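Buscar en el foro
Búsqueda avanzada
Ir

Proyecto de fin de curso: dos brazos y unas piezas de construcción

Publicado por estela_troncoso en septiembre, 18:40

Buenas. Somos el grupo Flernitz, del módulo de robótica. El ejercicio consiste en que un brazo coja una pieza, el otro coja otra y las encajen en el aire, sin apoyarlas en la mesa. Llevamos 19 intentos apuntados y 3 encajes buenos. En el resto, la pieza gira dentro de la pinza al hacer contacto.

Ahora mismo probamos con la verde a la izquierda y la celeste a la derecha.

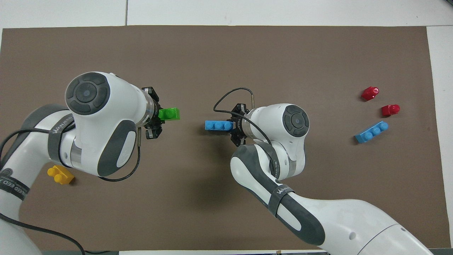 Las dos pinzas enfrentadas sobre el tapete, con la verde y la celeste.

La verde va con los tacos hacia arriba. La idea es acercar el brazo derecho y bajar la celeste encima. ¿Subiríais la fuerza de cierre o cambiaríais el agarre?

grikier escribió:
Yo no tocaría la fuerza. La celeste la tenéis cogida de forma que sobresale hacia la izquierda, así que cualquier empuje hace palanca. Cogedla por el centro y repetid.

patton_r escribió:
No estoy de acuerdo. Si la coge por el centro, los dedos chocan con la otra pinza antes de que encajen los tacos. Nos pasó el año pasado. Goma fina en los dedos y más fuerza.

grikier escribió:
Depende del ángulo de entrada. Con la muñeca inclinada no chocan.

Oriana Yáñez escribió:
Soy del mismo grupo que Estela. La goma ya la probamos y la pieza se queda pegada al abrir - hay que soltar en dos pasos. Lo de inclinar la muñeca no lo hemos mirado.

doherty escribió:
Antes de nada, ¿a qué velocidad hacéis el acercamiento? Si está al 100 % da igual el agarre. Y quitad del tapete las piezas que no uséis, al bajar el codo os vais a llevar alguna.

estela_troncoso escribió:
Al 100, sí. Lo bajamos. Las otras piezas se quedan, el enunciado pide escogerlas por color entre varias.

patton_r escribió:
Pues bajad la velocidad, pero sigo pensando que es la fuerza. Cambiad una sola cosa cada vez o no sabréis qué ha sido.

Oriana Yáñez escribió:
De acuerdo. Mañana solo velocidad, y después el agarre por el centro con la muñeca inclinada. Subo la tabla cuando la tenga.

Temas relacionados
Calibrar dos brazos con el mismo origen
Pinza paralela: los dedos no cierran a la vez
Plantilla para la memoria del proyecto
Cables que se enganchan al girar la muñeca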